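Small Mammals, unit 4: hamsters, the sick or "dead" looking animal
Handout to go with lecture, not a replacement for it. Bring to lab.

Torpor vs death. Most asked question every term. Syrian hamster in a cold room, short days, not much food: can drop into torpor. Body cool, limp or a bit stiff, breathing very slow. Owners miss it all the time.

What to check, in order
- whiskers and nose, watch a full two minutes, use a clock
- chest movement, side light helps
- gum color
- stiffness. Rigor is whole body, jaw too. Torpid animal will still bend some if you are gentle
- room temp at cage level, not at the thermostat

Warming: slow. Hands, then a towel with a warm (not hot) bottle next to it. No hair dryers, no heat lamps. Drops of water only once it is holding its head up, never before. Expect shivering, thats normal. Call the clinic while you warm, don't wait to see.

Room temp: keep above 20 C. Draft from a window counts. So does a cage on a tile floor in January. 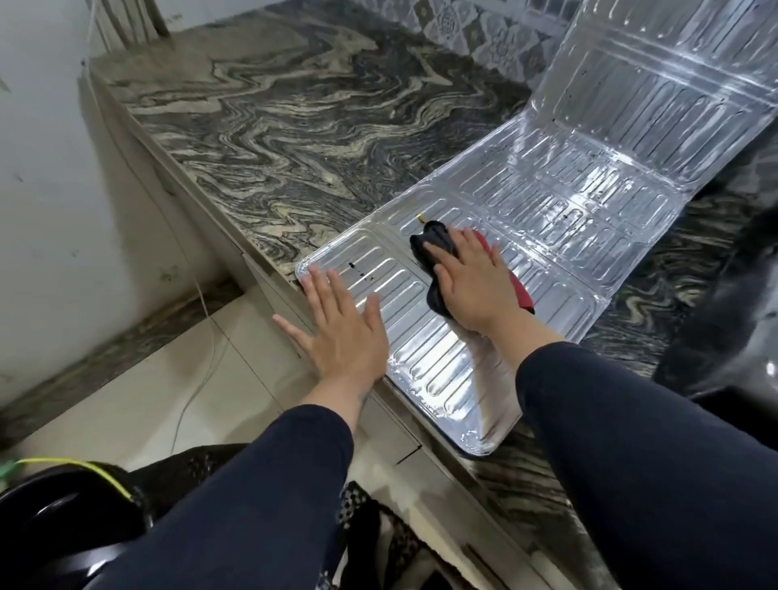 Inskip wrote back on last term's version that two minutes is too short, a torpid hamster can go longer than that between breaths, and we should tell owners to warm first and decide later. Fair point. Two minutes is the minimum to look, it does not rule anything out. If no rigor and no smell, treat as torpor until the clinic says otherwise.

Wet tail: different problem. Young animals mostly, just after weaning or a move. Dirty rear, hunched, off food. Same day visit. Not a wait and see.

Old age: two to three years is a full life for a Syrian. Weight loss, thin coat, more sleep. Owner often says "he was fine this morning." Small prey animals hide it. Say so, owners blame themselves.

Cage mates: Syrians live alone. Dwarfs in pairs, seperate if there is blood. If one dies, clean the cage, watch the others for a week, write down weights.

Reading: Silier packet, ch. 3 only. Dresar chart for weights, copy at the desk in room 27.

Next time: teeth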